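Packaging and Waste, Week 4: Soft plastics and the snack wrapper problem
Notes to go with the lecture, Rima Mahasneh. Bring these to the tute.

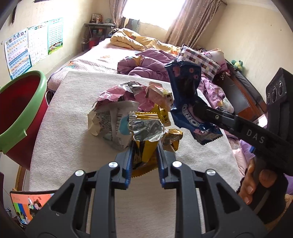 Fig. 1. Opened snack wrappers, foil inside, serrated seal strip at the top.

Recap from last week

Rigid plastics = the easy ones. Bottles, tubs, milk containers. Numbered, stiff, sort well, someone wants to buy them.
Soft plastics = anything you can scrunch in your hand. Bread bags, frozen pea bags, cling wrap, bubble wrap, snack wrappers.
Scrunch test is a household rule of thumb, it tells you about stiffness and nothing about what the stuff is made of. Keep that in mind for the whole of this week.

1. What's in a wrapper

Most chip packets and bar wrappers are laminates. Several thin layers stuck together, each doing one job.

Outside layer: carries the print. Often polypropylene (PP), sometimes PET. Ink is usually on the inner face of this layer so it doesn't rub off on your fingers.
Middle: barrier. Very thin coat of aluminium put on as a vapour in a vacuum chamber. This is metallised film. Different from actual foil, which is a solid sheet and much thicker. Students mix these up every single year in the exam so please learn it.
Inside: seal layer. Melts at a lower temperature than the outside so the pack can be closed with hot jaws without wrecking the print.

The zigzag edge comes from the knife that cuts one pack from the next. Gives a place for a tear to start. Ridges in the seal come from the jaws pressing the two sides together.

Why bother with the metal? Oxygen, light, moisture. Fried food goes rancid when oxygen gets at the fat, and light speeds that up. Chocolate picks up smells. Biscuits go soft. Most chip packets are also flushed with nitrogen before sealing, so part of the "air" you pay for is doing something.

2. The case for the wrapper

Have to be fair here. Weight of the pack compared to weight of the food is tiny. Same biscuits in a tin or a glass jar = far more material and more fuel to truck it about. And if the food spoils, everything that went into growing and cooking it is wasted too. Usually that's a bigger number than the packaging.

So the question for the essay isn't "are wrappers bad". Read it again before you start. It asks you to weigh shelf life against end of life.

3. Where it goes after

a) Kerbside recycling bin. Mostly no, depends on your council, check. Film wraps around the spinning shafts at the sorting plant and somebody has to stop the line and cut it off with a knife. Flat light stuff also gets mistaken for paper and ends up in the paper bales.

b) Store drop-off. Works when there is a buyer at the other end. When there isn't it piles up in a shed. Stockpiles are a fire risk as well as an embarassment.

c) Landfill. Stable, doesn't do much, stays there a very long time. Low gas because it doesn't rot. Takes space.

d) Burning for energy. High heat value, it is basically oil. Needs proper flue gas cleaning. Argument about whether this counts as "recovery" is in the Stelmakh reading, pp 2 onwards.

e) Litter. Light, blows, floats. Breaks into smaller bits in sun. Corners torn off bar wrappers are the worst as they're too small to pick up by machine.

4. Recycling methods

Mechanical: shred, wash, melt, pellet. Fine for clean single-material film (pallet wrap is the star pupil). Laminates give a grey mixed pellet, ok for bollards, garden edging, fence posts. Downcycling. Ink and food grease make it smell.

Chemical: heat without oxygen (pyrolysis) back to an oil, then to new plastic. Takes dirtier feed. Uses a lot of energy, and the yield figures you see quoted vary heaps depending on who's counting and what they call product. Ask what happens to the fuel fraction.

Solvent: dissolve one polymer out, leave the rest. Lovely in the lab. Small scale so far.

5. Case: the Workerdale trial

Council trial, coloured bag in the yellow-lid bin. Norbert Šimek ran the household side, Kai-wen Hung did the sorting audits. Households signed up: 700. Bags opened and sorted by hand for the audit: 103.

Things they found, going quickly:
- people were keen. Sign-up was not the problem
- bags not tied properly, contents loose through the truck
- food left in pet food pouches was the main dirty item
- lots of confusion over paper-feel packs that are plastic inside
- people who got a fridge magnet sorted better than people who got a letter. Nobody has a good explanation, Kai-wen thinks the letter just got lost under other mail
- over 1,000 phone calls to the council line, mostly about where to get more bags

The film went to Tridport for baling and then on to Cedell, who make the edging. Cedell knocked back two loads for moisture. Wet film weighs more, so watch any tonnage figure that doesn't say whether it was dried first. Kuzmenko quoted for the same work, lower gate fee but wanted no metallised film at all, so that ruled out most of what people were putting in.

Discuss in tute: would you run the bag scheme again and leave chip packets out? What happens to the message when you start listing exceptions?

6. Design fixes

Mono-material packs. All PP or all PE, with a barrier coat thin enough that the sorter still reads it as one plastic. Already on shelves for some products. Catch: narrower heat window at the sealing jaws so the packing line runs slower, and the factory manager hates you.

Paper with a coating. Looks good, customers like it. Barrier is weaker. Coating can be trouble at the paper mill.

Compostable film. Read the fine print, most need an industrial composter and lots of them won't take it. Also contaminates the normal film stream.

Bigger packs, fewer small ones. Multipacks are wrapper inside wrapper. Boring answer but do the sums: surface area against volume, you did this in Week 1.

Levies. Producer pays per kilo, less if the pack is easy to recycle. Called fee modulation. Will come back in Week 9 with the policy stuff.

7. Terms to know

laminate, metallised film, barrier layer, seal layer, mono-material, downcycling, gate fee, contamination rate, stockpile, producer responsibility, modulated fee

For next week

Read the Stelmakh chapter (on the library page, if the link's dead email me). Skim the Workerdale report, just the audit tables and the bit on contamination.
Save your own soft plastics for a week, clean and dry please, and bring them in a bag. We'll sort by feel first and then by the labels and see how far apart the two piles are. Trevor Penner has the scales, be nice and return them to the prep room by 4 pm.

Essay plans due end of Week 6, one page, dot points fine. Late ones go to Trevor not me.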